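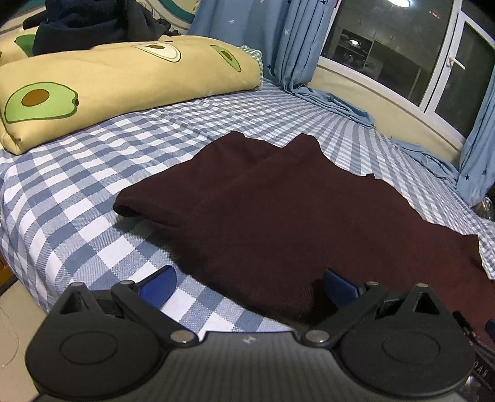 Troubleshooting › Section 5: False "grip confirmed" on cloth

Applies to: Trelomen hand-held gripper, Flinitz logging software

Use this section when the log reports a good grip on a garment and the garment stays on the bed. The software will tell you nothing went wrong. Do not take its word for it. In the February bench run we logged 128 grip attempts on clothing, and 5 of the confirmed ones had no cloth between the pads at all.

The fault shows up most on thin, dark knits spread over a patterned sheet. A maroon garment on blue-and-white gingham is a good test piece. One blue pad over the cloth and the other over bare sheet is a bad starting position, whatever the status light says.

CAUTION: Keep fingers clear of the linkage arms and pivots while the unit is powered. The arms can close without a trigger pull if the fault is active.

5.1 Stop and make safe

1. Release the trigger and switch the unit off.
2. Wait for the status light to go out. If it stays lit, pull the battery.
3. If cloth is caught in a pivot, open the arms by hand. Never tug the cloth.
4. Write down the error code, if there is one. Code 564 means the pads touched each other before the force sensor reported a load. No code at all is more common, and worse.

5.2 Check the pads

1. Wipe both blue pads with a dry, lint-free cloth.
2. Look for threads around the inner pivots and the smaller pivots along the arms.
3. Power up and close the arms on nothing. The log should read "empty".
4. If it reads "grip confirmed", go straight to 5.4.

Note: The quick-start card says a restart clears this fault. A restart clears the message. We have not seen it fix the cause.

5.3 Repeat the grip

1. Pick a fold or rolled edge that stands up off the sheet. Flat cloth gives the pads very little to close on.
2. Bring the gripper in so that the fold sits between the two pads.
3. Close slowly and lift by a hand's width.
4. Compare what you see with what the log says. If they disagree, mark the attempt as failed by hand.
5. Check that you have not picked up the sheet as well. The force sensor can't tell one fabric from another, despite the name of the "fabric sense" setting.

5.4 Recalibrate

1. Open Flinitz and choose Tools, then Zero Force.
2. Leave the arms fully open until the bar reaches 100 percent.
3. Repeat the empty close from 5.2.
4. If the false reading comes back, tag the unit and take it out of use – a second recalibration only hides the drift for a while.

Send tagged units to Orestis Galanis at the Moura workshop with the raw log. The summary report leaves out the force trace, so don't send that on its own.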